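Section 4: Getting a Decent Picture Out of the Caner

By now the projector should be on its shelf and plugged in, with the lens cap off. If you skipped Section 3, go back and read the part about the lens cap.

You will need the remote, the short screwdriver from the accessory bag, and the Fluleck screen pulled all the way down until it clicks. The screen measures 80 inches corner to corner. It will click twice. The first click is a lie.

4.1 Before you touch any settings

1. Turn the projector on and leave it alone for 10 minutes. The colors drift while the lamp warms up, and anything you fix now you will fix again later.

2. Set the room up the way it will be when people are sitting in it. Blinds down, front lights off, back lights on if your audience takes notes. Adjusting the picture in a pitch-dark room and then showing it at noon in July is a popular way to waste an afternoon.

3. Press MENU, then PICTURE, then RESET ALL. The projector will ask if you are sure. It will then ask again in slightly different words.

Note: RESET ALL also changes the menu language on some units. If you find yourself in Finnish, the language setting is the fourth item down with the little flag next to it.

4. Put up a still picture that has some very dark areas in it as well as the part you care about. A plain white slide tells you nothing except that the projector is on.
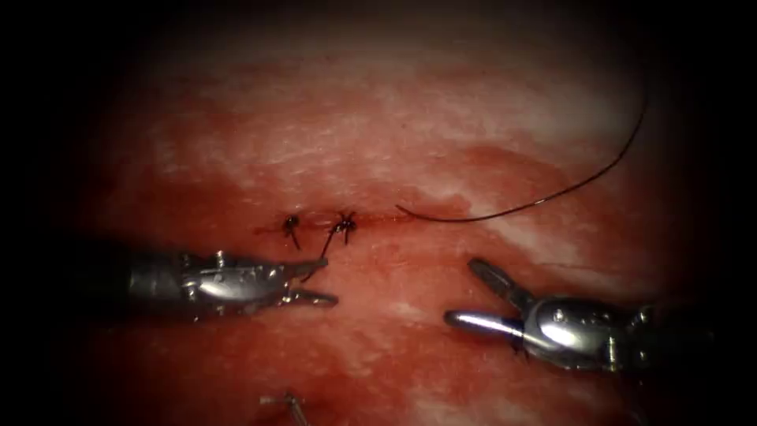 4.2 Brightness and contrast

The menu calls these BRIGHTNESS and CONTRAST, like every other menu in the world, and they do what they do everywhere else, meaning the reverse of what most people expect. Brightness sets how dark the darks are. Contrast sets how bright the brights are. We asked the maker about this and were sent a copy of the manual.

5. Lower BRIGHTNESS until the darkest parts of the picture turn properly black, then bring it back up one or two clicks.

6. Set CONTRAST to 80. In most rooms you can stop there.

7. Look at any shiny spots. They should be small and crisp, with color right up to their edges. If they have swollen into white blobs, lower CONTRAST a click at a time until they behave.

Caution: Do not use the DYNAMIC preset. It was designed for a shop window. It makes every slide look as if it is trying to sell you something, and the fan gets louder. 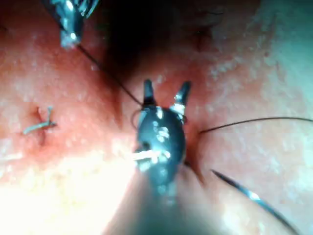
Fig. 4-2. Small highlights on a pinkish-red background.

4.3 Color

Reds are where the Caner gets ideas. Straight from the box it likes to push anything pink toward orange, and people in photographs look as though they have come back from a bad week at the beach.

8. Open COLOR, then ADVANCED. The word ADVANCED is there to scare you off. There are three sliders inside.

9. Move RED down to 25. Leave GREEN and BLUE where they are. If someone has already been in there and moved them, do the reset in step 3 again, and consider hiding the remote.

10. Step back to the last row of seats and look at pinks and deep reds together. You should be able to tell them apart without squinting. If they blend into one flat patch, raise RED slowly until they separate.

Note: Change one slider at a time and write down where it started. You will believe you can remember. The pad of sticky notes inside the cabinet door is a monument to people who believed that.

4.4 Focus and sharpness

Focus is the ring on the lens. Sharpness is a menu setting that draws outlines around things and hopes you will take them for detail. Use the ring.

11. Set SHARPNESS to its lowest value.

12. Turn the focus ring until fine lines look clean in the middle of the screen, then check the corners. Something long and thin that wanders off toward a corner makes a good test, as it will show you exactly where the focus gives up.

13. If one side is soft, the projector is crooked. Loosen the two shelf screws, nudge, look, nudge back, and tighten.
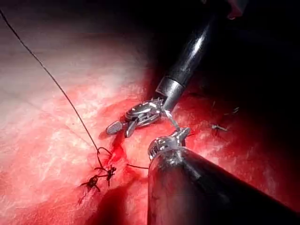 Oona Koskela adds that in the long room at Wutdale the left corner stays soft whatever you do with the screws, and that wedging a folded beer mat under the back foot fixed it in under a minute. We can't recommend the beer mat officially. It has been there since the projector went in.

4.5 Saving your work

14. Press MENU, then SAVE AS, and choose USER 1. Leave USER 2 for whoever disagrees with you.

15. Turn the projector off with the remote and wait for the fan to stop before you cut the power at the wall.

Caution: The settings are written to memory while the fan is running down. If you pull the plug early, they are gone, and you may start again at step 3.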